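Sorting and Storage at Vasthorpe — Frequently Asked Questions
Last revised January 18, 2018. Page maintained by Kamarul Santoso.

What does this page cover?
The open baskets and small containers used for cloths and wrapped snacks on the Vasthorpe worktops. Sealed food and liquids are covered in the Erngate sheet.

Which basket should I use for cloths?
A low, rectangular one with a handle slot. The slot must face outwards so that the basket can be drawn forward without tipping. Cloths may be folded or bunched, but nothing should hang over the rim.

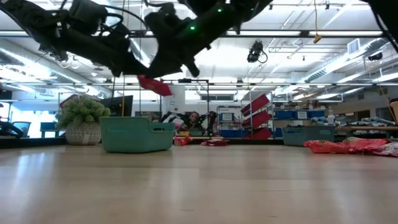

Cloths of one colour go in one basket. If a second basket of the same colour is needed, place it on the same surface and leave enough room between the two for folding. Potted plants may remain at the side.

How are wrapped snacks divided?
By wrapper colour first, then by size. Red packets go in grey containers and orange packets in yellow ones. The limit is 12 packets per container, whatever the size of the packet.

Can the containers be stacked?
Only when empty, and no more than 5 high. The Hartono type has a softer rim and should not be stacked at all.

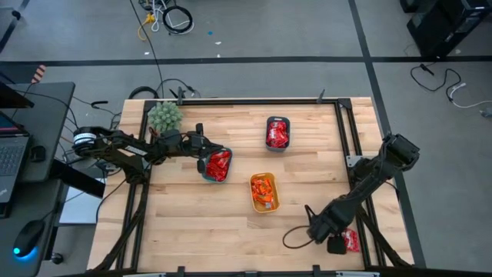

Red packets in the grey containers, orange in the yellow-orange one.

What happens to packets left on the tabletop?
They are returned to the container of the matching colour before the next sort begins. Split wrappers are thrown away — they are not taped.

Do bags of sweets follow the same rule?
Yes, with one exception. Large bags may be laid flat in a pile while the containers are being wiped.

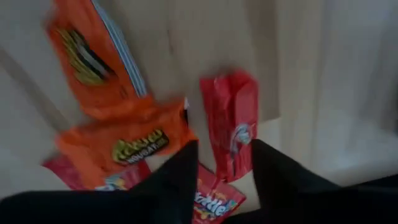 How often should the containers be washed?
Once a week, by hand, with warm water and washing-up liquid. Do not use water above 70 °C on the Miketia containers. Dry them fully before refilling.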